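Home | Projects | Reports | Labs | Contact

This site uses cookies to remember your settings. Accept | Decline

Cell 2 Setup and Upkeep, Project Report
Remedios Ignacio and Alby Sutcliffe, Varnbridge

Our job in April was to get the arm in cell 2 working again with its wrist camera and to write down how it should be looked after. The last group left no notes on the camera mount. We took the gripper off, cleaned the fingers, put it back and ran the homing routine until it stopped giving a fault.

After that we went on to the rack test. Three discs, green, cream and light blue, stand upright in a black holder on the gray table. The arm moves over them while the wrist camera records. Fast moves smear the picture badly.

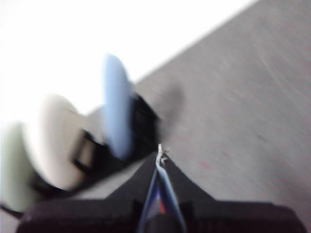 Ilze Ots wrote in her review of our draft that we should lower the wrist speed before touching the exposure, and change one setting per run so the log means something. She also wanted the cable checked at the wrist every time the gripper comes off.

We did it in that order. The speed limit for the approach move is now 397 in the controller, down from 1,490. Exposure was left alone until the speed runs were finished.

Upkeep is as follows. Wipe the fingers before each session. Check the mount screws after a crash stop. Grease the wrist joint at 3,000 cycles and write it in the cell log. Spare screws are in the Fostonis drawer.

The exposure runs are still open and go to the next group, along with the log.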